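Silstead Packing Room: Equipment Review, Minutes
09/01/2025
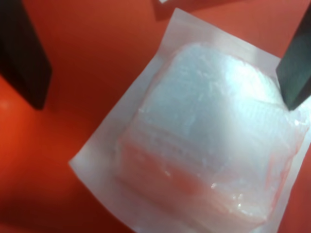
Present: Bergþóra Hviid (chair), Ebbe Nordin, Yu-na Cho, Gyu-bin Seok (minutes). Apologies from Ourania Chrysikopoulos, who sent four questions and a reminder of the four questions.

1. Drimari gripper kit, trial offer
Ebbe went through the quote: $3,184 with the fingertip set, $1,466 without. Yu-na asked what the kit does without fingertips. Ebbe will ask.

Film-wrapped soft pieces remain the test that matters. The brochure covers boxes at length — three pages of boxes. Bergþóra wants Drimari to state a grip force for soft goods in writing.

2. Support
Stadus offers phone support for 45 days. Ourania's second question was whether this includes anyone answering. Carried over.

3. Decision
Trial extended to October. No purchase until item 1 is settled. Yu-na dissented, mildly.

Next meeting: room 53, if the key is found.

Questions on these minutes: Gyu-bin Seok, packing room office | © 2025 Silstead | Back to top
2 comments · 0 shares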